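**Lining a display box with floral paper: too busy for butterflies?**

**skellari_40** · Tue 1 October

I finally papered the back and right wall of my little display box and I'm so happy with it! It's a botanical print, black outlines filled in with orange, peach, pink, lavender and a bit of yellow and gray. The floor I left plain off-white. Now I'm playing with where the butterflies go (the see-through kind, pale blue-white wings with a light green body) and I keep moving them around like chess pieces.

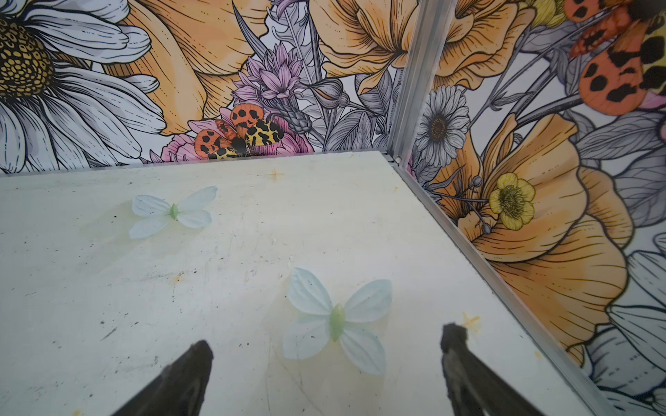 My feeling is they should stay low, on the floor, so the wings get a calm background. Up against the flowers I'm afraid they'd vanish. What would you do?

**Wiebke Bauerfeind**

Oh, I love that paper! And I'd go the other way, put at least one on the wall. The print has those strong black lines, so something pale and soft on top of it would stand out more than you think. Try a dot of removable putty before you decide.

**nasto115**

Sorry Wiebke, I disagree. The veins in the wings are the best part and they're faint. Over a busy print you'd lose them completely. Floor gets my vote, but clean it first, there are specks and a few yellowish stains on it.

**skellari_40**

Ha, fair! Damp cloth tonight. The scratches I can live with.

**Jörg Haberkorn**

Go easy with the cloth near the paper edges, mine lifted in January and never lay flat again. Those little orange stars on the floor are fun, are they staying?

**Wiebke Bauerfeind**

Keep the stars! They pick up the orange in the flowers. Still saying wall, though.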